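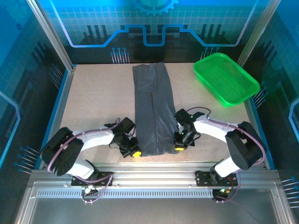
Touching from both sides: the two-arm folding cell at Brusico, with the green basket waiting at the back.

The Pants That Weren't There

A folding robot told everyone it was holding the laundry. It took a near miss and a very small wire to find out it was guessing.

2021-09-23

The first thing I did when I got to Brusico was ask to see the bruise, and I'm a little embarrassed about that. There wasn't one. The technician I'd come to talk to had been out of the way by the width of a hand, and had told the story enough times by then to be bored with it. I wasn't bored at all. I'd driven out to Ravarden, had a terrible gas station burrito on the way, and I wanted the whole thing from the top.

So, from the top. Brusico does laundry automation, mostly for places that wash a mountain of work clothes every night and pay people to stand there and fold them. The cell I visited is one of their development units. It's a boxy workspace with an arm on each side of the front rail, and the arms cooperate on a garment the way two people fold a bedsheet, except without the part where one of you drops a corner and gets blamed for it. Everybody in the shop calls the left arm's side of the job "the pull" and the right arm's side "the follow." The software that decides who does what is called Stevex. It's homegrown, and people there talk about it the way you'd talk about a cousin who's smart but doesn't listen.

In April, the cell started having what the log called "phantom folds." An arm would go down to the table, close its fingers, lift, travel, and lower again in a lovely smooth arc, holding absolutely nothing. Then it would report success! The next step would start from there, so the other arm would come in to tidy up an edge that was still lying where it had been a minute ago. You can imagine the results. I was shown a phone video of a sweatshirt being rolled into something like a burrito, and I had to look away for personal reasons.

At first this was just funny. A missed grasp is the most ordinary thing in the world for a machine that handles cloth. Cloth slides, it bunches up, it sticks to the layer underneath, and a thick waistband doesn't behave anything like a hem. The crew did what any crew would do, which was go after the vision. They recalibrated the wrist cameras. They changed the lighting. They argued about shadows, at length, because the arm throws a soft gray one onto the table right where it's about to grab, and a theory went around that dark fabric was getting lost in it.

I liked the shadow theory. I'm sorry to say it was wrong, and it ate up a good part of a week. 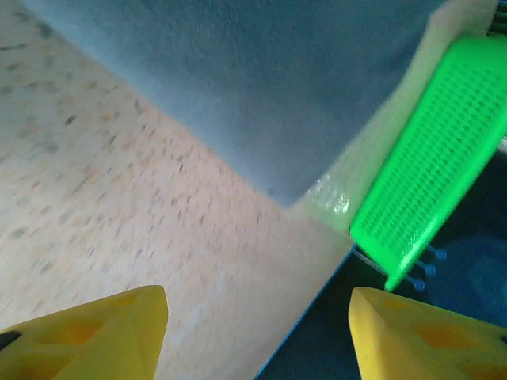
What finally got people's attention was the near miss. The cell had stopped on its own in the middle of a fold, with a message saying both arms were parked and the grippers were clear. The technician opened up, leaned in and reached for the garment to straighten it out for another try. The left arm rolled its wrist and swung inward. It wasn't going fast, since the cell was in its slow mode with the guard open, but it was going, and it shouldn't have been going anywhere. The technician jumped back, somebody else hit the stop button, and then (I was told) there was a long silence followed by a word this magazine won't print.

Nothing was broken and no one was hurt. They powered it down and taped a handwritten sign to it, and this time they left the cameras alone.

The company that helped them dig through it is called Karras, a small outfit that does safety reviews for machine builders. Their first question was so simple I laughed when I heard it: how does the robot know what its hand is doing? The answer was a signal that runs back from the gripper, down the arm cable, telling the controller how far apart the fingers are. So then they asked what the robot believes when that signal goes away. The room got quiet again, apparently.

When the signal dropped out, Stevex kept the last value it had heard. There was a perfectly decent reason for this. In the early days, the team had been plagued by tiny dropouts, just blips, and every one of them stopped the cell. Someone added a few lines telling the software to hold the last good reading and carry on. It was supposed to cover a blink. It had no time limit, though, so it would cover a blink or an entire afternoon with the same confidence.

Put that together with a bad wire and you've got your phantom folds. The gripper closes on a pant leg, the signal says "holding," the wrist rolls, the signal dies, the fabric slips out, and the robot sails on across the table still believing it's got pants. It explains the scare as well, which took me longer to get my head around. The parking check used that same reading as part of deciding whether a move was finished. The frozen value said the move was done, so the screen said parked. When the technician was leaning in, the wire happened to make contact again, a fresh value came through, and the controller saw an unfinished move and did what it thought was the polite thing. It finished it.

I asked to see the wire. I always ask to see the part, and it's always smaller than I want it to be. The cable runs up the outside of the arm in a big loop and gets tied down along the way so it won't flap around. One tie, up near the wrist, had been cinched too tight. Every time the wrist rolled, the cable bent hard at that one spot instead of spreading the bend along the loop. Inside, a single conductor had cracked. Held straight, it worked fine, so it passed every bench check they gave it. Bent, it was a coin toss.

Then they went back through the logs, looking for any stretch where the finger reading was suspiciously flat while the arm was moving. They found 223 of them. Most had lasted less than a breath and never mattered. But some had gone on for roughly 8 seconds, and that's a long time to be carrying imaginary pants.
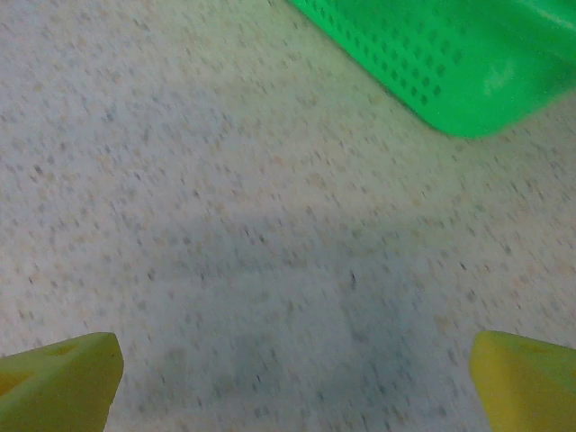
Fingers wide open over bare table, seen from a wrist camera, with the arm's shadow falling between them.

The fixes aren't glamorous, and I mean that as a compliment. The cable was replaced and the loop was made looser, with softer ties. The software no longer gets to remember a reading for as long as it likes: if the signal goes stale, the arm stops and says so in plain words. "Parked" now has to be confirmed by the joints themselves, and finger position has nothing to do with it. And opening the guard now throws away whatever the arm was in the middle of. It can't pick up where it left off, ever. You close the cell, you press start, and it begins again from its resting pose, even if it was a half inch from done.

That last one drives people nuts, by the way. A full restart costs about as much patience as it does time, and while I was there one engineer muttered all the way through one. I timed it at a shade under 5 minutes, including the muttering. Karras wouldn't budge on it, and the technician who'd been leaning in that day wouldn't either, so it stayed.

I got to stand at the glass for a good while in the afternoon and watch it run. There's something soothing about it - the fingers come in low, touch the edge, seem to think it over. I caught myself staring at the grippers every time they lifted, checking for fabric. The technician was doing the same thing from the other side of the cell.

At one point the left arm stopped halfway through a pull and a message came up saying it had lost the finger signal. Everybody walked over. It was a connector that hadn't been pushed all the way in after the morning's cleaning. The technician waited for the arms to power down, clicked it home, shut the guard and pressed start, and we all stood around through the whole restart, talking about where to get lunch in Ravarden. I voted against burritos.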